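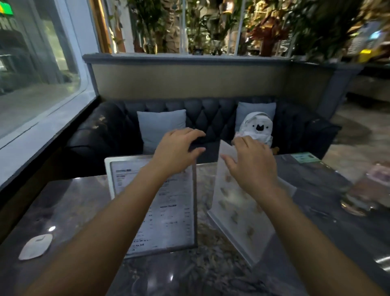

*Figure 2.1 Two menus on a marble tabletop, one of them on a translucent board.*

# Chapter 2: Who Are You Really Hiring?

I once took on a kitchen manager after a lovely chat and a single phone call, and I was still sorting out the mess in December! His CV had three jobs on it. Two of them had never heard of him.

So this chapter is all about references: how to ask for them, who to ring, and what you can fairly ask once somebody picks up. We'll follow Rhiannon Llewellyn as she fills a post at Flolten, a small firm in Pultorden with a pile of forms and very little time (I do sympathise).

Get into the habit of finding the number yourself. Look up the company, ring the main line and ask for the person by name. A mobile number scribbled on a form could belong to anyone – a cousin, a flatmate, the applicant's best mate from school.

Tell the applicant before you ring, too. Their present boss may have no idea they're looking, and I've put my foot in that one myself.

Before you read on, dig out the last reference you were sent and keep it beside you. We'll start with the dates.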